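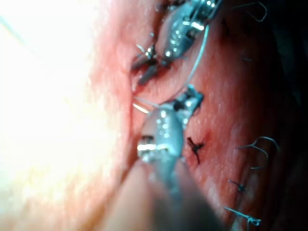

組織の縫い合わせ箇所で縫合糸を扱う2本のロボット器具

報道関係各位

共同工作室Mitwood、縫合器具用の自作駆動ユニット「Darko」の設計データを11月に公開
卓上型の2腕構成、機構部品は工作室の設備で製作

Onuvthorpeの共同工作室Mitwoodは、先端に手首関節と開閉ジョーを備えた縫合器具を動かす駆動ユニット「Darko」の設計データ一式を、11月に公開する。対象は機構図面、配線図、制御ファームウェア、校正手順書である。設計と組み立ては、同工作室の会員グループGririkが担当した。

Darkoは研究および技能学習を目的とした工作物であり、医療機器としての承認を受けたものではない。人への使用、および診療を目的とする動物への使用は対象外とする。

開発の経緯

Gririkは当初、卓上ロボットアームの手先に市販の平行グリッパーを取り付け、針と糸の受け渡しを試みていた。この構成では手先の姿勢を変えるたびにアーム全体が動き、もう一方のアームとの干渉が避けられなかった。そこで、姿勢変更を先端の手首関節に任せ、駆動源をシャフトの根元側に集約する方式へ変更した。ワイヤーの取り回しと張力調整は全面的に見直している。

製作を取りまとめたEbenezer Kwofieによれば、最も時間を要したのは張力調整機構である。ワイヤーの張りが弱いとジョーの閉じ始めに遊びが生じ、強すぎると手首関節を曲げたときに摩擦が増え、指令値と実際の角度が一致しなくなる。現行版では、ワイヤーごとに独立した調整ねじを設け、カバーを外さずに外側から回せるようにした。

機構の概要

駆動ユニットは器具1本につき1台を使用し、左右の腕で計2台となる。筐体はアルミ板の切削部品と樹脂の積層造形部品を組み合わせた。プーリーは旋盤加工、軸受は汎用規格品である。切削部品は、工作室に設置された小型CNCフライス盤の加工範囲に収まる寸法で設計した。

器具とユニットの接続部は着脱式で、位置決めピンと偏心カムによって固定する。器具を交換した場合は、手首関節とジョーの原点を取り直す。校正手順書には10の工程を記載し、各工程に合否の判定方法を付した。途中の工程で不合格となった場合の戻り先も明記している。

制御

操作者側の入力装置の動きは、縮小比を掛けたうえで器具先端の目標位置に変換される。手首関節の角度が変わるとジョーのワイヤー長にも影響が及ぶため、ファームウェアには両者の連成を打ち消す補正項を組み込んだ。補正係数は器具ごとに異なる。初期値は設計データに含まれるが、校正時に再測定することを前提としている。

把持力の直接計測は行っていない。モーター電流から推定した値を表示し、上限を超えた時点で閉じ動作を止める。摩擦の変化が推定値に混入する点は既知の制約であり、公開文書の「制約事項」に記載した。非常停止は電源系統で遮断する方式を採り、ファームウェアの状態には依存しない。

縫合動作での確認事項

縫合は、針の把持、刺入、糸の引き出し、結紮、余剰糸の切断という動作に分けて記録する。特に糸の引き出しでは、先端位置の精度に加え、糸に加わる張力の変化を操作者が視覚から読み取れるかどうかが課題となる。力覚提示のない構成では、組織の変形と糸のたるみが主な手掛かりになる。 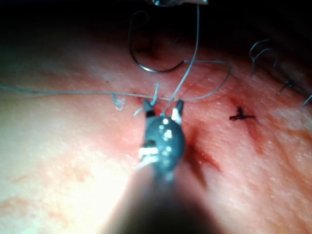 Awuor Kimaroは、糸を持ち替える際にジョーがわずかに開く現象について、補正係数の誤差だけでは説明しきれないとの見方を示した。手首関節を大きく曲げた姿勢ではワイヤーの巻き付き角が増え、停止後にも張力がゆっくり抜けるため、保持中の電流指令を一定に保つ現在の制御は見直す余地がある、という。また、結紮の練習に使うのであれば、縮小比を途中で切り替えられる機能を優先すべきだとも述べた。

Gririkはこの指摘を受け、保持中の電流指令を手首角度に応じて変更する試験版ファームウェアを準備している。試験版は設計データの初回公開には含めず、検証記録とともに別途配布する。縮小比の切り替えについては、切り替え時に先端が動かないことを条件として仕様を検討中である。

公開内容と利用条件

設計データは、非商用の製作および改変に限り無償で利用できる。改変版を再配布する場合は、変更箇所の一覧と校正結果の添付を求める。縫合器具本体、縫合糸、針は提供の対象に含まない。使用する器具の入手、洗浄、保管および廃棄は、利用者がそれぞれの地域の規則に従って行うものとする。

生体由来の組織を扱う場合、工作室の共用作業台は使用できない。Mitwoodでは専用の区画を設け、切削油や金属粉を扱う区域と動線を分けている。同様の設備を持たない利用者には、合成材料の縫合パッドによる動作確認を推奨する。

製作説明会

設計データの公開に合わせ、Mitwoodにて日曜日に製作説明会を行う。定員は15名、事前申込制とする。内容は駆動ユニットの分解と再組み立て、ワイヤー張力の調整、原点校正の実習である。縫合動作の実演は含まない。工具は工作室の備品を使用し、参加者は保護眼鏡を持参すること。申込者が定員を超えた場合は抽選とし、結果は応募者全員に通知する。

本件に関する問い合わせ先
共同工作室Mitwood（Onuvthorpe） Darko設計データ公開担当
技術的な質問は、使用している図面の版番号とファームウェアの版番号を添えて送付のこと。

以上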